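Verine Hall Furniture Group
Minutes of the December meeting

Present: Mared Phillips (chair), Alun Samuel, Guadalupe Galindo, Angharad Pumphrey (minutes)
Apologies: Tudur Foulkes, who sent his notes on the chairs by email
Start: 7.15pm

1. Minutes of the last meeting
Agreed, with one correction. The shelf brackets were bought by Guadalupe and not by Alun, and she would like the credit for carrying them up the hill!

2. Matters arising
The back window now shuts. The radiator key is still missing and Mared has ordered another. Alun returned the long sash clamps to Pugh's with our thanks, and they are happy for us to borrow them again in the spring.

3. The tables
Most of the evening went on this and it was a very cheerful item. Everyone had a good look at the big pale table, which Alun has been sanding on and off for weeks, and the general feeling was that it has come up beautifully. Mared said she had walked past that table for years under its old brown varnish and had no idea there was grain like that in it. Guadalupe is especially fond of the long loops, and of the dark streak that curls round into a hook. She asked that whatever we put on top doesn't hide it.

Alun went through how he did it for the benefit of those who want to have a go at the next one. He took the varnish off with a scraper first, then worked down through the papers, always along the grain, and wiped the top over between each. He reckons the scraping was the pleasant part and the last sanding the dull part, and that the last sanding is where you see the difference. He is willing to show anyone who comes along, and there are enough dust masks for 4 people at a time.

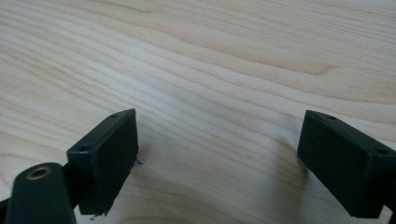

On the finish, there were two views. Alun would like a hardwax oil, which can be patched if somebody puts a hot pan down. Mared wondered about a clear water-based varnish, as the lunch club will be on it every week with tea and gravy and the craft children will be on it with everything else. Angharad asked if either would turn the wood yellow. Alun said oil warms the colour a bit and varnish hardly at all, depending on the make.

He had brought two offcuts with a patch of each on them and these were passed round under the good light by the door. Guadalupe and Angharad both preferred the oil straight away. Mared held out for a while, then said the oiled one was lovely to touch and she would give in gracefully.

Agreed: hardwax oil, clear, two thin coats on the top and one underneath. Alun to do the first coat, Guadalupe to help with the second. Nothing to be stood on the table until Alun says so, and that includes the tea urn. Mared will put a note on the door.

Agreed also that the second table is next. It has a split at one end which wants gluing before any sanding. Angharad offered to learn how and was signed up before she could change her mind.

4. Chairs
Tudur's email was read out. He has been through all the stacking chairs and 28 are sound. The rest need new feet or a screw or two, apart from a couple he thinks are past saving. He has found rubber feet that fit and would like to order a bag. Agreed, with thanks - it is a dull job and he has done it very thoroughly. Guadalupe asked if the feet could be had in grey, so as not to mark the floor. Angharad to pass this on.

5. Money
The balance stands at £981. Out of this will come the oil, the rubber feet and a box of sanding discs, which together should be about £90. Novedent have written to say they would like to put something towards the second table and Mared will write back this week. Everyone was really pleased with this.

6. Storage cupboard
The cupboard is nearly straight. Alun has put up the shelves and Guadalupe has labelled them (tins at the bottom, papers in the middle, rags in the lidded bin). Oily rags must be laid out flat to dry outside before they go anywhere near the bin, please, as they can heat up by themselves. Mared asked for this to be minuted twice if necessary. Oily rags flat and outside.

7. Any other business
Angharad has been given a box of old brass handles and will bring them next time to see if any match the dresser. Guadalupe suggested we take a few before and after pictures of the second table for the noticeboard, and Alun said he wished he had done so with the first. Guadalupe to bring her camera.

Next meeting in the new year, same time, with mince pies if there are any left.

Closed at 8.50pm.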